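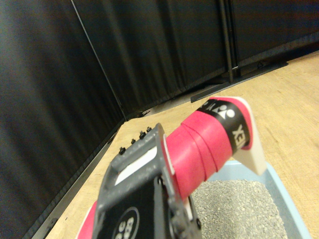

Handle wrapped in pink-red grip tape

Frequently Asked Questions
Brandão Guitar Studio, Lavden

Most of what people ask before a first lesson is answered on this page. If your question isn't here, use the contact form and we'll write back, normally the same evening.

BEFORE YOU START

Who teaches the lessons?

Gilmar Vasconcelos teaches all the private lessons and the theory group. He has taught classical guitar, fingerstyle and Brazilian styles, mainly samba, choro and bossa nova, both in person and online. When he is away his lessons are rescheduled. We don't send substitutes to private lessons.

What ages do you take?

Seven and up. We have had students start at six, but they need to be able to sit with the instrument for a full lesson and follow written finger numbers. There is no upper limit. Adult beginners make up a large share of our evening times.

Do I need to read music?

No. Beginners start with chord diagrams and short melodies by ear, and standard notation comes in during the first term. If you want to play only from chord charts, say so when you book. Students preparing for graded exams do need to read, and we spend part of every lesson on it.

I already play a bit. Where will I be placed?

There are no levels to be placed in for private lessons. Play something you know at the first lesson, even if it's unfinished or you learned it years ago, and we'll work from there. Some people find they have to change their right-hand position, and that can feel like going backward for a few weeks.

Can I learn on a steel-string or an electric?

Steel-string, yes. Electric, only if your interest is in chords and accompaniment. We don't teach rock lead playing, and we'd suggest finding a teacher who does. Most of the material is written for nylon-string guitar, and the wider neck makes it easier to learn clean fingering.

What size of guitar should my child have?

It depends on arm length more than age. As a guide, most seven- and eight-year-olds are comfortable on a half-size, and most ten-year-olds on a three-quarter. Please don't buy a full-size for a child to grow into. Send us your child's height when you book and we'll suggest a size.

ONLINE LESSONS

What do I need for an online lesson?

A laptop or tablet with a camera, a steady internet connection, a chair without arms and a footstool or guitar support. A phone will work in a pinch, but the screen is too small to follow sheet music. Headphones help a great deal. Wired ones are better than wireless, which add a delay to what you hear.

Which program do you use?

Lessons run on Jisora. You don't need to pay for it or make an account. The link is in your confirmation email and stays the same for every lesson, so bookmark it. Open it a few minutes early the first time so your browser can ask for permission to use the camera and microphone.

Why does my guitar sound as if it's cutting out?

Video programs treat long notes as background noise and try to remove them. In Jisora, open the audio settings, turn off noise reduction and turn off automatic volume. If the sound is still breaking up, move the microphone back to arm's length from the sound hole and close any other programs.

Can we play together online?

Not at the same moment. There is always a small delay, and it makes playing in time impossible for both sides. Gilmar plays a phrase and you play it back, or you play along with a recording on your end with your microphone on so he can hear both. Duets are saved for the studio, or done as recordings that are put together afterward.

Where should I put the camera?

In front of you and slightly to your left if you are right-handed, at chest height. Both hands should be visible, and so should your face. A stack of books under the laptop does the job. Avoid sitting with a window behind you.

Are lessons recorded?

Only if you ask. Recordings are saved to your own device, not ours. For students under 18, a parent has to agree in writing first.

IN-PERSON LESSONS

Where is the studio?

In Lavden, on the second floor above the pharmacy. The street door is locked after 6 p.m., so press the buzzer marked Brandão. There is no elevator at present. If stairs are a problem, tell us and we'll arrange online lessons or a ground-floor room at the library when one is free.

Is there parking?

Street parking is free in the evening. During the day there is a two-hour limit on our side of the street, and it is enforced. The lot behind the pharmacy is for pharmacy customers only.

May parents sit in?

Yes, and for children under ten we ask that one parent does, at least for the first term. Parents who take notes tend to have an easier time with practice at home. Brothers and sisters can wait in the hall, where there is a bench and a table.

Can I switch between online and in person?

Yes. Send a message before noon on the day of your lesson. The fee is the same either way. Many students come in person through the fall and go online when the roads get bad. 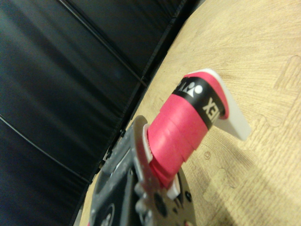 Roll of pink Yonex overgrip

PRACTICE AND MATERIALS

How much should I practise?

Short and often works best. A beginner who plays every day for the length of a few songs will do better than one who plays for a whole afternoon once a week. Each lesson ends with a written list of what to work on and in what order. If the list is too long, play the first item properly and leave the rest.

Where do I find my lesson notes?

Notes, sheet music and backing tracks are posted to your page on Skillby after each lesson. You can download everything, and your page stays open while you are enrolled. If you leave, you have 90 days to save your files before the page closes.

I forgot my Skillby password. Can you reset it?

No, we can't see or change passwords. Use the reset link on the sign-in page and check your junk folder. If you signed up with an old email address, write to us and we'll move your page to the new one.

Do I have to buy books?

One method book for beginners, which we'll name at the first lesson. Please wait until then, as there are several with similar covers. Exam students also need the current repertoire book for their grade. Photocopies are not allowed in the exam room.

Do I need long fingernails?

Not to start. Beginners play with the fingertips, and later on you can decide whether to grow the nails on your right hand. The left-hand nails need to be short from day one. If you play sports or work with your hands, plenty of good music can be played without nails.

How often should I change strings?

Every few months if you play daily. Change them sooner if the bass strings look dull or the guitar won't stay in tune. Use normal-tension nylon strings. Never put steel strings on a classical guitar – the bridge isn't built for the pull and can lift off. We can change strings for you at the studio if you bring a set.

FEES AND SCHEDULE

How long is the teaching year?

There are 36 teaching weeks, starting in September, with a break over the December holidays and another in spring. Summer lessons are booked one at a time.

What does it cost?

A full year of weekly private lessons is $2,719, paid in full or by term. This covers the lessons, your Skillby page and the year-end recital. Books, strings and exam fees are extra. Students who join partway through the year pay only for the weeks that are left.

Is there a trial lesson?

Yes, one per person, online or at the studio. You pay for it when you book, and the amount comes off your first term if you carry on.

What if I miss a lesson?

With a day's notice we'll offer another time, up to 2 make-ups per term. Without notice the lesson is charged. We are flexible about illness and would much prefer that you stay home. If Gilmar cancels, you choose between a make-up and a credit.

How do refunds work?

If you stop partway through a term, that term is not refunded. Any later terms you have paid for are refunded in full to the same card. Requests go through the contact form and need the student's full name.

Do you have group classes?

There is a theory group, held online for 90 minutes once a month and open to any enrolled student at no added charge. The guitar ensemble meets at the studio when there are enough players to cover the parts. It is meant for people who can read simple music in first position.

Is the recital required?

No. It takes place in June and everyone is invited to play, including beginners. Online students can send in a video, which is shown between the live pieces. Family and friends get in free, and we ask that people arrive before the first piece or wait for the applause to come in.

Can I buy lessons as a gift?

Yes. Gift certificates cover a single lesson or a full term and are sent by email as a file you can print. The person receiving it books their own time.

How do I sign up?

Fill in the form on the Lessons page with your name, the times that suit you and whether you'd like to be online or in Lavden. We'll reply with the open times. Your place is held once the first payment goes through.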